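# Merau outside the main season

Merau is a small harbour town on the Ene River, with a permanent population of 3,552. Most travellers reach it by the Jilell ferry, which takes 70 minutes and runs twice daily from December. In the cooler months there is a single morning sailing, and passage must be booked through Turneo, the regional travel office.

The old quarter lies behind the customs house and is best seen on foot. Its lanes were laid out for handcarts and remain closed to cars. Visitors wishing to climb the signal tower should note that there are 263 steps and no lift.
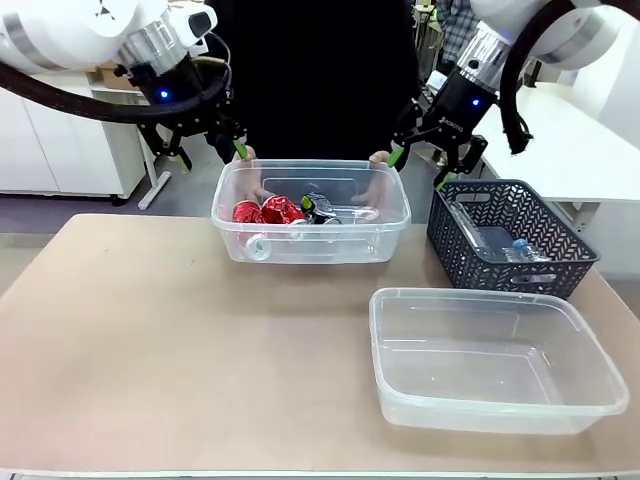
Accommodation is limited to two guest houses and a camping ground on the north bank. Both guest houses serve an evening meal, though the kitchens close at eight. The market is held on Thursday in the square, where smoked fish, honey and woven mats are sold at reasonable prices. Travellers are advised to carry cash, as the town's only bank machine is at the ferry wharf.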